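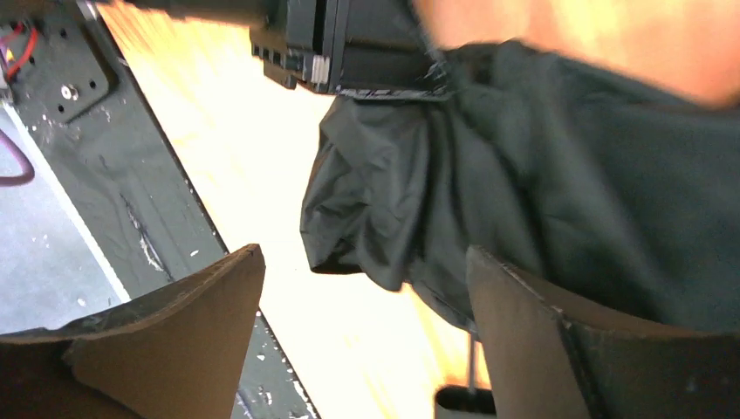 Urno Two-Arm Bench Cell

Supplier: Grandham
Stock status: built to order
Lead time: 60 working days

Urno is a bench-mounted cell for trying out household and light shop-floor chores with two small arms. Both arms sit on a common base along the front of the work surface and reach towards each other over the middle of it. The cell is sold to workshops, teaching departments and appliance makers who want to find out which chores a machine can take on now and which still need a person.

It is not sold as a domestic appliance. Buyers looking for a machine to leave running in a kitchen should read the section on limits before ordering.

What is supplied

Two arms, left and right handed, with black joint housings and white links
Common base and aluminium rail
Wood-grain work surface with pale grey side and back panels
Controller with Fala task software, single-user licence
Power supply, emergency stop and mains lead
Tedesco finger set, fitted
Printed set-up guide

Jars, bottles, food packets, bags and other goods used in trials are the customer's own. The shelf unit is listed separately under accessories.

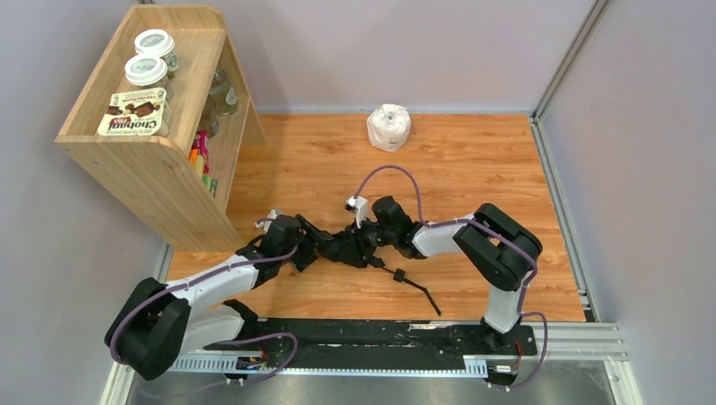 Urno cell with shelf unit in place, both grippers at the centre of the work surface.

Working area

Useful reach for one arm covers its own half of the surface and a strip beyond the centre line. Work that needs two hands should be placed on that strip. Objects at the back edge can be reached by either arm, at reduced payload. Where a shelf is used, stand it in a rear corner with the open front turned towards the arms, and leave the centre clear.

Cables run along the outside of each arm and need slack at every joint. Check the loops by hand after any change of mounting, with the power off. A cable that pulls tight at full reach will stop the arm on a load fault and the task will have to be restarted from the beginning.

Chores: present state

Grandham keeps a running log of chores tried on its own demonstration cell. The log up to September holds 194 attempts, of which 168 were completed without a person stepping in. The figure flatters the machine to some extent. Most of the attempts were lifting and placing rigid goods of known shape, and these are the chores it does well.

Jars, cartons and boxed goods: reliable if the item stands upright and has space on both sides.
Bottles: reliable with opaque bottles. Clear glass is harder for the cameras to place and needs even lighting.
Small packets: fair. Packets that lean on each other are often picked up in pairs.
Bags and thin fabric: poor to fair. The material changes shape as soon as it is touched, and a grip point chosen a moment earlier may have gone.
Straps, clips and cords: poor. Passing from one gripper to the other is the usual point of failure.
Folding: possible with a flat, plain item laid out by hand first. Slow.

"Ask it to move a jar and it will do it all afternoon," says Nadiia Chornovol, who maintains the log. "Ask it to open a bag and I would stay in the room."
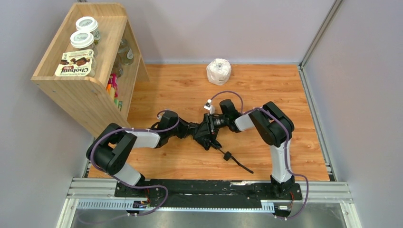 Speed is the other limit. A person will clear a small shelf in far less time than the cell, and the gap widens when both arms have to work on one item. Two arms near each other are slowed by the Fala software to avoid contact, and the setting cannot be switched off. It can be eased by one step in the service menu.

Limits

Do not use with liquids in open containers, knives, naked flame or live animals.
Do not use within reach of children.
An operator must be present whenever the arms are powered.
Fingers are a wearing part. Inspect every 7 days in regular use and replace when the gripping face is split or has lifted.

Accessories

Shelf unit, open front
Spare finger set, Tedesco, pair
Spare arm cable
Additional Fala licence

Ordering

Prices are given on request and depend on the finger set and number of licences. Trial sessions on the demonstration cell can be booked through Arsalan Jafri in Grandham technical sales. Bring the actual goods you intend to handle, in their normal packaging.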